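Section 3. Laying the board and placing the power strip

Applies to the Strobel work table with white board.

1. Lay the white board flat on the tabletop.
2. Place the power strip on the board with its cable in an open loop. Do not pull the cable tight or fold it.

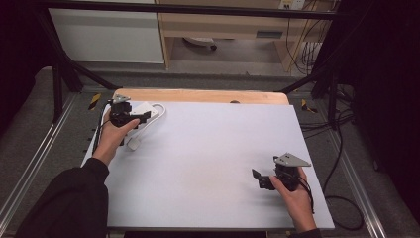
Hòa Hoàng adds that on the Hedevville tables the strip stayed put better once the cable had been left uncoiled overnight.

3. Check that the strip does not rock. If it does, turn the cable until the strip sits level.

CAUTION: Keep the plug unconnected until step 6 is complete.

4. Lift the strip away and inspect the board surface. Small specks may be wiped off with a dry cloth. Do not use solvent. 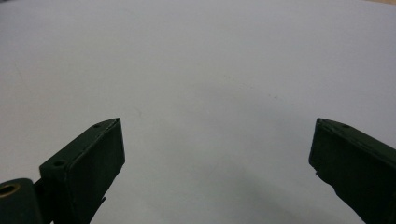 Fig. 3-2. Board surface, faint specks.

5. Return the strip to its position.
6. Secure the cable with clip 787.

NOTE: Replacement boards are listed in Section 13.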